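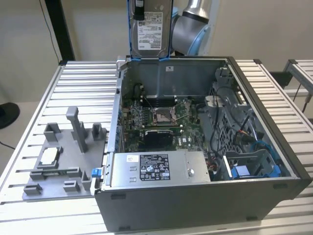

Figure 3. Work cell at the Lusbridge site. The arm grips a hard disk drive in its blue carrier over the opened tower; the parts fixture is to the left.

4.2 Division of work at the refurbishing bench

The Lusbridge site of Waltberg takes in used office desktops and rebuilds them for resale. Before the cell was installed, one technician handled each tower from intake to final test. Under the present arrangement the technician inspects the machine, removes the side panel and lays the tower on the slatted table. Component handling is then assigned to the arm, and the technician moves to a second bench for testing and exceptions. We observed 11 technicians over 20 shifts, starting in August, and interviewed all of them at the end of the period.

The main change reported was in the order of attention. Technicians had been used to reading a machine as they worked on it: dust in a heat sink or a stiff latch told them something about how it had been kept. With the cell in place, that reading has to be done at intake, before any part is moved.

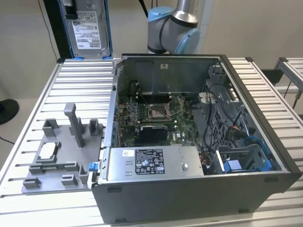
Placement of loose parts was the most frequent subject of disagreement in the interviews. On the old benches each technician kept screws, processors and drives wherever it suited them, and handover between shifts was slow as a result. The fixture now sets these positions for everyone. A processor goes in the square recess, and a drive can stand upright in its holder behind the tower while the CPU socket is open and empty. Of the 11 technicians, four considered this a loss of personal control over the bench. The others described it as neutral or welcome, mainly on account of easier handovers.

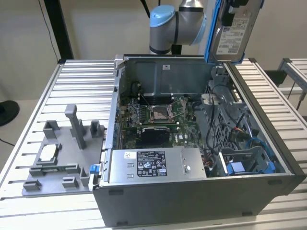 Figure 4. Drive in its carrier at the upper right, beyond the arm. The drive cage is on the right side of the tower.

Cable routing remained a human task throughout the study. The Ummont scheduling software marks a tower as ready once the intake form is closed, but it holds no information on the state of the wiring. Technicians therefore developed an informal check of the drive cage before release -- a step absent from the written procedure. We treat this as added work, and it is coded as such in Section 5. 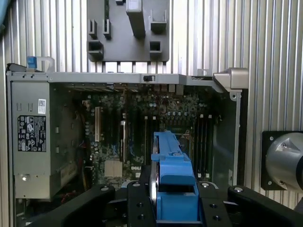

Figure 5. Wrist view of the open chassis, with the blue drive carrier upright at the gripper.

The wrist view is shown on a monitor at the test bench. It was intended for fault diagnosis only. In practice technicians consulted it during normal running, and 70 of the logged interventions began with a glance at this screen and no alarm from the cell. Several asked for the view to be added to the training material, which follows the Kiss task format and at present covers only the alarm codes.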